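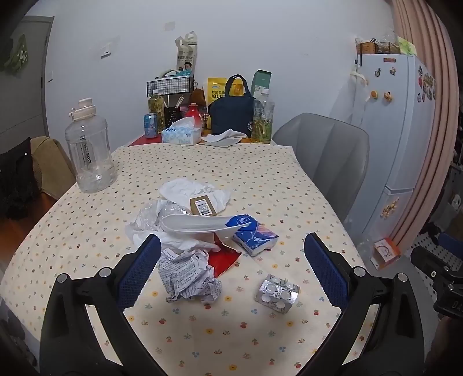
Plastic spoon, tissue paper and a little brown package on the tablecloth.

Giveaway FAQ

I get the same questions every time I post a giveaway, so I finally put them all in one place. Please read through before you email me!

Who can enter?
Anyone 18 or older with a mailing address in the US. I know, I know, my readers in Canada keep asking. Shipping shoes across the border cost me more than the shoes did last September, so for now it's US only.

What are you giving away right now?
A pair of Folik slip-ons, a Pukden canvas tote and an Illus scarf (the mustard one I wore to death all fall). That's 3 prizes and 3 different winners. You can't win two, sorry!

How do I enter?
Leave a comment on the giveaway post and tell me which prize you'd like. One comment per person. If you want a bonus entry, sign up for my newsletter with the same email address you used for the comment.

When does it close?
Midnight Eastern on 15th February. Comments that come in after that are still fun to read but they don't count.

How do you pick the winners?
With a random number generator. The last giveaway had 161 comments and I numbered every one of them by hand, which took me a whole evening and most of a bag of pretzels.

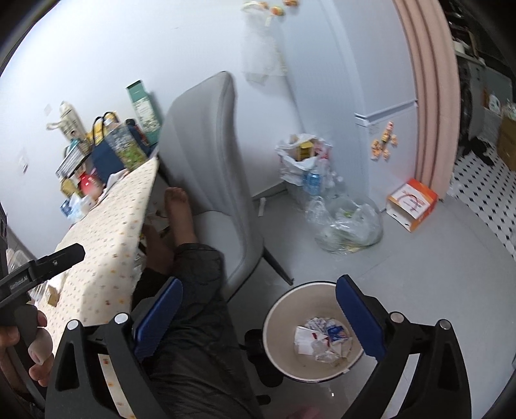

Wrappers in the round white bin.

What if I don't know my Folik size?
They run small. I'm usually a 6 and I had to go up a half size. You can tell me your size after you win, so don't stress over it in the comments.

Do brands pay you for these?
Folik and Pukden sent me the prizes for free. The scarf I bought myself at Shih, that tiny shop I'm always going on about. No money changes hands, and if I don't like something I don't give it away.

I won! Now what?
Yay! Look for an email from me and write back within six days with your address. If I don't hear from you I'll draw another name (I hate doing it, so please check your spam folder).

Can I swap my prize for a different color?
I only have the one of each, so no. You can always pass it on to a friend.

Will there be another one soon?
Yes! I promised you something special when the newsletter hits 4,000 readers, and we're getting close. I'm thinking bags.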